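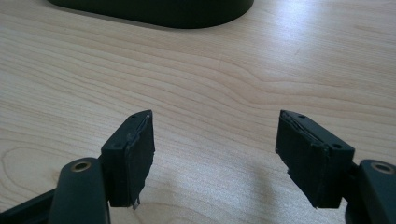 J. Oddvik

Wood and Water, session notes (short version, full slides to follow)

Recap from last time. Growth rings = earlywood + latewood. Where a saw passes through them at a slant you get the arches and ovals on a flat-sawn face. Straight lines = quarter-sawn. Wavy = tree wasn't straight, or grew round something. OK, moving on.

Moisture content (MC)

Always worked out on the DRY weight. Weight of water divided by oven-dry weight, times 100. People get this wrong every year. It means green wood can be over 100 percent and that is not a mistake in your sheet.

Two kinds of water:
Free water – sits in the cell hollows. Leaves first. Wood gets lighter, size stays the same.
Bound water – held in the cell walls. When this goes, the wood shrinks.

The point between the two is fiber saturation. We use 28 percent in this course. Varies by species, books will give you other values, use 28 in the test.

Shrinkage

Three directions, all different.
Tangential (along the rings) – biggest.
Radial (across the rings) – smaller, often near half of tangential.
Lengthwise – tiny, ignore it unless you have juvenile wood or reaction wood.

This is why flat-sawn boards cup and quarter-sawn ones mostly dont.

Worked one: board is 300 mm wide, flat-sawn, dried from 28 down to 14. You've taken out half the bound water, so take half the full tangential figure from the table and apply it to the 300. Assume a straight line between the two points. It isn't quite, good enough for us.

Equilibrium

Leave wood in a room long enough and it settles to match the air. Humidity does most of the work, temperature a bit. Finish slows this down, doesnt stop it. Outdoor stock from the Gomwood shed will sit much wetter than anything kept in a heated room, so don't plane to final size the day you bring it in.

Meters

Pin type reads between the pins, so surface damp fools it. Set the species correction before you beleive the number. Oven test is slower but it's the one we check against.

To do

Read the Vurnwood drying sheet, first half only.
Cut your sample, weigh it straight away, write the weight ON the sample in pencil.
Skip the kiln schedules for now – we come back to those in September.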